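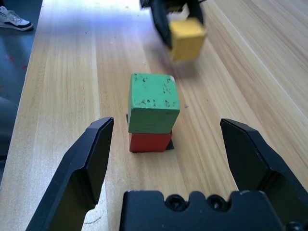 Home inspection before relisting?
Our house in Dundholm didn't sell and we're relisting in April. The buyer's inspection last time found 4 small things, all fixed now. Is it worth paying 757 for our own inspection first?

golitz_seller
I'd skip it. Keep the repair receipts and leave copies out for showings.

Udeo
depends on the house

porchlight100
We paid for one on an older place and it found a bad vent. Check your disclosure rules first - in some places you have to pass on whatever the report says.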